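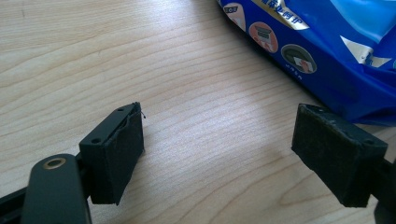 Is the Brokport radar van for us, or for the adverts?

Brokport Television has bought a weather van. You will know this if you have watched any of its output since May, because it has told you before the news, during the news and again in the bit after the sport where they used to read out birthday cards. The van has a radar dish on the roof and the station's name down both sides in letters you could read from a low-flying aircraft. It cost more than they will say.

I should admit to a bias. I spent a good part of my working life in regional broadcasting, mostly on the scheduling side, and I have seen a lot of expensive things arrive in the car park. We had a satellite truck that was going to change everything. We had a touch-screen wall that the presenters were frightened of. So when a station tells me it now has "your own personal storm hunter on the road", my first thought is to wonder what has been cut.

In this case, the Vikthorpe office. They haven't put it like that, of course. The Vikthorpe staff have been "brought together with the main newsroom", and the main newsroom is a fifty-minute drive away if the bridge is open. The van was announced on the same afternoon.

Anyway, the radar. The claim made in the launch report was that the van can "see what other forecasters can't". There is something in this. A fixed weather radar sends its beam out at a slight upward angle, and the ground curves away underneath it, so the further off you are the higher up it is looking. If you live a long way from the mast, it may be seeing the middle of a shower and missing whatever is going on near the ground. Hills make it worse. Put a small radar on a van, park it close to the weather, and you can fill in some of those gaps. I have no quarrel with any of that.

My quarrel is with what comes next. Small radars of this type work on a short wavelength, and heavy rain soaks up the signal. You get lovely detail on the near side of a downpour and then a sort of shadow behind it, where there might be another downpour or there might be nothing at all. Clever processing can correct for a certain amount of this. It can't bring back a signal that has gone altogether. So the van is at its least reliable looking through exactly the sort of weather it was bought to look at, and I have yet to hear a presenter mention it.

Then there is the matter of where it goes. I kept a list for a while, as retired people do. It went to the county show, where the sun was out. It went to a supermarket opening in Plirness. It went to two schools and a charity fun run. On the one evening when we had proper thunderstorms, the sort where the dog goes behind the sofa, the van was parked outside the studio with a reporter standing next to it, telling us that she was standing next to it. The picture on the screen behind the weatherman was the ordinary national radar, same colours as always. I taped it and watched it twice to be sure. (Yes, taped. Leave me alone.)

I wrote to ask how many hours the radar had been switched on for broadcast. The reply thanked me for my interest in the van and told me that it had covered 1,797 miles in its first season. Well, so has my brother-in-law's caravan. Miles were not what I asked for. I wrote again and got the same paragraph with a different name at the bottom.

For a view from somebody who knows more than I do, I rang Tomomi Onishi, who worked on radar at a university before she set up on her own. Her firm is just called Onishi and it sells rain gauges and data services to farms and drainage people, so she has her own interest here, and she said so before I could. She was kinder about the van than I am. A mobile radar run by trained people, sent out early to a place chosen for a reason, with its data going straight to the forecasters, is a very useful thing in her opinion. She wanted to know who was operating it, where the data went, and whether anyone was keeping it afterwards. I couldn't answer any of the three.

She also gave me a number I have been chewing on. Her network has 153 gauges across the area the station serves. They sit in fields and on pumping station roofs and they report how much rain fell. Plain buckets with a bit of electronics, more or less. The station was offered the readings for its website and turned them down, because, as she recalls the conversation, there was "nothing to point a camera at".

That does ring true. I sat in those meetings. A gauge in a field at the back of Vikthorpe won't make a promo. A van will, and you can drive it past the other lot's office.

To be fair to the station, and I'm trying, local telly is in a bad way and weather is one of the few things people still turn on for. If the van keeps the early bulletin alive then I suppose I'm for it. Some of the younger staff are plainly thrilled with the thing, and the lad who does the Saturday forecast clearly knows his stuff and explained the beam height business better than I have here, in about a third of the words. Give him the van and a free hand and I might have to eat this post.

But I'd like to see one forecast, just one, that was different because of it. A warning given earlier, a shower put in the right valley. They have the archive, so it shouldn't be hard to find if it's there. I have asked for that as well, third letter, posted this morning with a first-class stamp.

Comments are open as usual. If you work there and would rather not use your name, the email address is on the About page. If you live in Plirness and saw the van with its dish going round, I'd be glad to know what the sky was doing at the time.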